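Heswood textile sorting room opens for winter clothing drive

The winter clothing and linen drive in Heswood has a new sorting room this June, in the former Asadi fabric shop beside the library. People can bring clean towels, sheets, offcuts and clothes until 6 pm, and everything which is fit for use will go to families in Heswood and Custilby.

The organisers hope to collect 1000 pieces before the end of the month. Last winter the drive gave away 3680 items in total, and towels and small cloths were the first to finish.

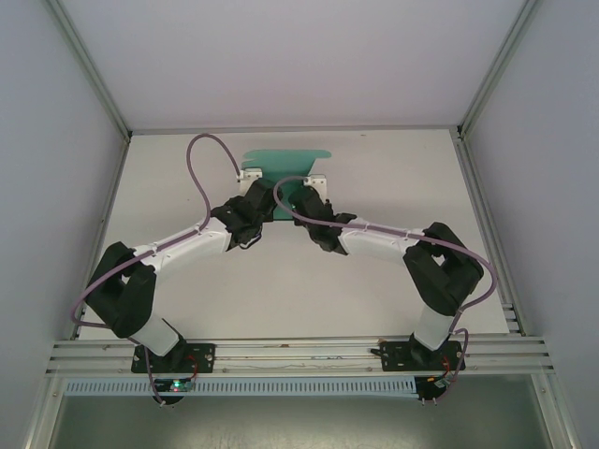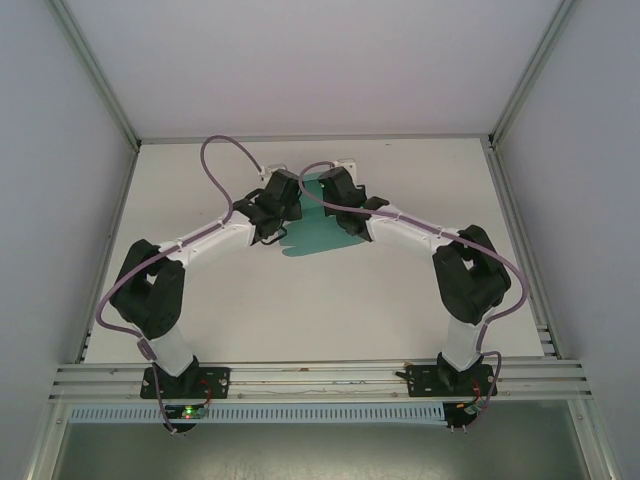

Small pieces of fabric are the part of the drive which people forget most, says Chaltu Weldu, who coordinates the sorting. Many neighbours bring coats and blankets, but they put the leftover cloth in the garbage at home. She would like to receive it also when the edges are not straight. A teal piece with a wavy outline, as the one lying flat on the white surface, can still be useful as a cleaning cloth or as a patch for a quilt. "Please do not cut it to make a nice square," she said. "We prefer to have the whole piece, and we decide later." Bright colours are welcome, and grey ones too.

Fabric should be washed and folded, with no pins left inside. Pieces shorter than 18 centimetres are accepted only in a closed bag – the sewing group from Wollach collects these for stuffing cushions. Pillows, carpets and shoes cannot be taken this year.

Each household may bring up to 3 bags per visit. There is parking behind the library, and the side door has a ramp.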